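Oiling and Maintaining a Plank Work Table

By Reece Ashworth
October

A solid wood top used for food prep, repairs or general bench work needs two kinds of care: a penetrating oil finish renewed on a schedule, and control of moisture at the joints. The notes below apply to tops made of boards glued edge to edge, finished with oil or an oil and wax blend. They do not apply to varnished, lacquered or painted tops, which shed water until the film breaks and then have to be sanded back completely.

Testing the finish

Put a teaspoon of water on the part of the top that gets the most use. Wait 13 minutes and wipe it off. If the water stood in a bead and the wood under it kept its color, the finish is sound. If the spot has darkened, the oil is depleted and the top should be recoated within the week. Test in at least two places. The area beside a sink or a kettle wears out well before the middle.

Cleaning before a coat

Scrape off dried glue and food with a plastic card held at a low angle. Wash with warm water and a few drops of dish soap, wiping along the grain, then wipe again with plain water. Dry with a towel and leave overnight. Do not use bleach or scouring powder. Grease that survives the soap can be lifted with mineral spirits on a rag, with the window open and no flame in the room. Let the spirits flash off fully before any sanding.

Sanding

Use 180 grit on a flat block for rough areas and 240 grit for the final pass. Work in long strokes from end to end. On a first sanding of a neglected top, start at 120 and do not skip a grade. Vacuum the dust, then go over the surface with a damp cloth to raise the grain. Once dry, sand once more at 240 with light pressure.

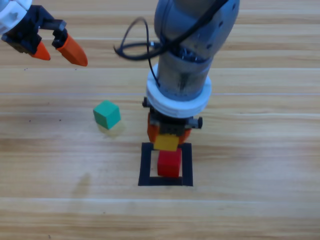 Seams between boards are the first place to check for trouble. Run a fingernail across each one, at both ends of the top and in the middle. A seam that can be felt but will not admit a sheet of paper needs no repair. On a light, honey-colored top with pale streaks, a thin seam can catch the light as a faint white line, and this should not be taken for an open joint until the paper test has been done. If paper goes in, stop oiling and deal with the joint first. Oil in an open seam prevents glue from holding.

Applying oil

Pour a small pool and spread it with a lint-free cloth. Wait 20 minutes. Wipe off everything that has not soaked in, including along the edges. Oil left standing turns gummy and collects dirt. Apply 3 coats on bare wood, one coat for upkeep, with a full day between coats. Treat the underside at the same time. A board sealed on one face only takes up moisture unevenly and will cup.

I use Rimatard oil on the bench and plain food-grade mineral oil in the kitchen. Mineral oil never cures, so it has to be renewed more often.

Rags

Rags wet with linseed or tung oil can heat up and ignite on their own. Spread them flat outdoors until stiff, or submerge them in water in a lidded metal can. Do not ball them up or put them in the kitchen trash.

Ring marks

White rings are moisture in the finish and usually respond to a little oil rubbed in with the grain. Black rings are a reaction between iron and tannin. Use oxalic acid wood bleach per the label, wear gloves, rinse well and refinish the spot.

Related tips
Tightening a loose table apron
Choosing a sanding block
Panagiotou scrapers: sharpening and storage
Stitix wood glue, clamp times by season
Removing candle wax from bare wood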